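Rergate Packing and Returns — Automation Working Group
Minutes of the meeting of February 3, 2025

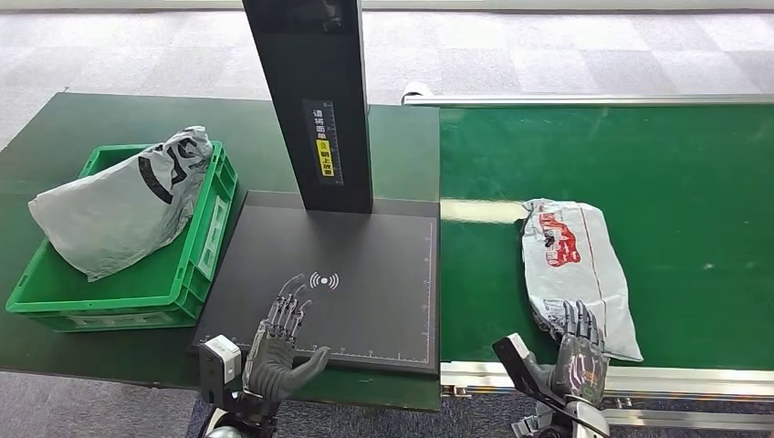
1. Minutes of the December meeting

Accepted with one correction. Under item 4, "sorted" should read "scanned and placed". Sorting by destination has not been part of any trial.

2. Parcel handling trial

The engineering side reported on the humanoid unit at the soft-parcel station. The task is unchanged: take a parcel from the crate, present it at the scanning pad, place it on the belt with the label up.

The last test block was 200 parcels. Of these, 76 needed a person to step in. The log gives the following causes:

Label face down after placement: 32
Two mailers picked together: 7
Other, mostly slipped grips and failed scans: the remainder

The label-down figure was discussed at length. Boxes hold their shape when turned over. Plastic mailers fold, and the label may end up in a crease even when the side is right. The present routine places the parcel first and checks it afterward. Engineering wants to move the check ahead of placement and accept a slower cycle. Agreed for the next block.

Operations asked that cycle time be reported together with the intervention count from now on. A rate taken from clean cycles only is of no use for shift planning. Agreed.

3. Large mailers

Oversized bags remain a problem at the pick stage. When a bag fills the crate, the hand closes on loose film and the contents stay behind. Two options were put forward: limit what goes into the crate, or add a two-handed pick. Operations objected to the first on the grounds that somebody would then have to pre-sort, and that labor would have to be charged to the trial. The two-handed pick will be tried first. If it does not help, the item comes back.

4. Comparison with fixed equipment

The Royer quote for a fixed tunnel scanner was circulated. It reads labels on all sides and removes the orientation problem, but it does not empty crates. It was noted that a person feeding such a scanner would probably outpace the present unit. The group did not dispute this. The case for the unit rests on its doing other station work later — crate changes, wiping down, refilling label rolls — and none of that has been demonstrated at Rergate.

Decision: keep the quote open and do not order.

5. Household tasks proposal (Cemorum)

Cemorum has asked whether trial time could be shared with its laundry folding and dish loading work. The argument is that a limp mailer and a folded shirt raise similar grip questions. Views were divided. Engineering considers the overlap real for grasping and small for everything else. Operations does not want the station rearranged between blocks. No shared time for now; grip data may be exchanged once the agreement has been reviewed.

6. Wear and maintenance

Fingertip covers are to be inspected at the start of each block and the result entered in the log. Stollis to be asked for a price on spare covers and for the expected service life on plastic film. The existing figure was measured on cardboard.

7. Actions

Engineering: revise the placement routine; set up the two-handed pick.
Operations: supply the manual cycle time for the same parcel mix.
Purchasing: contact Stollis; ask Royer to extend the quote.

8. Next meeting

To be set when the next test block is complete. Log extracts to be sent out beforehand.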